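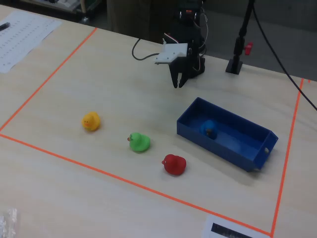
Attachment 1 - ducks on the table, blue one in the tray

Ticket 3038
Opened: March 30, 2022
Product: Omine rubber ducks, mixed colors
Status: Waiting on customer

Hi there! I run the toy table at the Diltport play library and I've got a bit of a color problem with our ducks. We ordered them in yellow, green, red and blue, plus the matching trays, and the idea is that kids park each duck in the tray of its own color. Lovely idea, except the blue duck pretty much vanishes once it's in the blue tray (see the photo - it's down at the left end). The little ones look straight past it and then tell me one is missing.

Things I've tried so far:

Moved the table closer to the window. Bit better in the morning, no change after lunch.

Put a sheet of white paper in the bottom of the tray. Worked great until somebody drew on it, and then it got chewed.

Swapped in the Buchanan tray from our old set. It's a nice pale gray, but it's 16 mm too short and the ducks get wedged in nose first.

So my question is, do you sell the blue tray in a lighter shade? Or the duck in a darker one? I'd be happy with either! I saw a Prilitz version in your catalog, item 2650, but the listing only says "blue" and I don't want to order the same thing twice.

Second thing, smaller. The beak on the red duck is really pale and pinkish, and the yellow one's is proper orange. Is that how the red ones come, or did we get an odd one? I don't mind it at all, I'd just like to know before I order more in July.

Update, same day: thanks for the quick reply. No, I haven't washed any of them in the dishwasher, only warm water and dish soap. The number on the bag label is 600, if that's the batch you were asking for. I'll look under the tray for the other code tomorrow and add it to this ticket.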